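Sosorex – Gestion de locations saisonnières
Qui sommes-nous ?
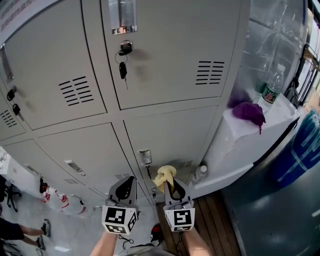 Casiers métalliques à clé.

Sosorex est une société de gestion locative saisonnière. Elle administre, pour le compte de propriétaires non résidents, des appartements, des maisons de village et quelques gîtes ruraux loués à la semaine ou au mois. La société ne vend pas de biens immobiliers et ne perçoit aucune commission sur les transactions. Son activité se limite à la mise en location, à l'accueil des locataires, à l'entretien courant et au reversement des loyers.

Le portefeuille comprend à ce jour 40 logements, répartis sur deux secteurs. Le secteur Clametside regroupe les appartements d'une à trois chambres situés à proximité immédiate du front de mer. Le secteur Villalobos correspond aux maisons de l'arrière-pays, avec terrasse ou patio, dont la capacité peut aller jusqu'à douze couchages lorsque deux unités mitoyennes sont louées ensemble. Dans ce dernier cas, un seul contrat est établi et la porte de communication reste ouverte pendant toute la durée du séjour.

Direction

La société est dirigée par Kirstin Gillies, qui assure également le suivi des mandats de gestion. Avant la création de Sosorex, elle a exercé comme responsable d'exploitation dans une résidence de tourisme, puis comme gestionnaire de copropriété. Les demandes relatives à un nouveau mandat lui sont transmises directement et font l'objet d'une visite du bien avant toute proposition tarifaire.

Admission d'un logement

Un logement est admis au catalogue après un contrôle portant sur les points suivants :
installation électrique et production d'eau chaude ;
literie, dont l'année d'achat doit être justifiée ;
équipement de cuisine correspondant à la capacité déclarée ;
détecteur de fumée dans chaque niveau habitable ;
débit de la connexion internet, mesuré dans la pièce de séjour.

Le rapport de contrôle est remis au propriétaire. Les réserves doivent être levées avant la première arrivée. Un logement dont la capacité annoncée repose sur un canapé convertible est présenté avec deux chiffres distincts, le nombre de couchages fixes et le nombre de couchages d'appoint.

Réservations et calendrier

Les disponibilités, les arrivées et les interventions techniques sont gérées dans Dustari, l'outil interne de la société. Chaque propriétaire y dispose d'un accès en lecture et peut bloquer des dates pour son usage personnel jusqu'à trente jours avant la période concernée. Au dernier arrêté, la base contenait 3,884 nuitées enregistrées, annulations déduites.

Les arrivées se font à partir de 16 h, les départs avant 10 h. En août, les séjours sont de sept nuits au minimum dans les deux secteurs. Hors saison, le minimum est de trois nuits, sauf pour les unités mitoyennes louées ensemble, pour lesquelles il est maintenu à cinq.

Dépôt de garantie

Le dépôt de garantie est fixé à 1,000 euros pour un appartement et à 4,000 euros pour deux maisons louées ensemble. Il prend la forme d'une empreinte bancaire, libérée après l'état des lieux de sortie. Toute retenue est accompagnée d'un devis ou d'une facture. L'usure normale du mobilier, du linge et de la vaisselle n'est pas imputée au locataire.

Entretien et linge

Le ménage de fin de séjour est compris dans le prix affiché. Les draps et serviettes sont fournis et changés chaque semaine pour les séjours longs. Les terrasses sont nettoyées entre deux locations ; l'arrosage des plantes en pot est assuré par nos équipes hors période d'occupation et laissé aux locataires pendant leur séjour.

Reversement des loyers

Les loyers encaissés sont reversés mensuellement, déduction faite des honoraires de gestion et des fournitures. Les travaux supérieurs au seuil inscrit au mandat sont soumis à l'accord écrit du propriétaire, hors fuite d'eau ou panne électrique. Un relevé annuel est établi à des fins déclaratives.

Contact

Les demandes des locataires en cours de séjour sont traitées par téléphone, au numéro porté sur le contrat. Pour toute autre question, utiliser le formulaire du site en indiquant le secteur et la référence du logement.

Page mise à jour le 24 juillet 2020.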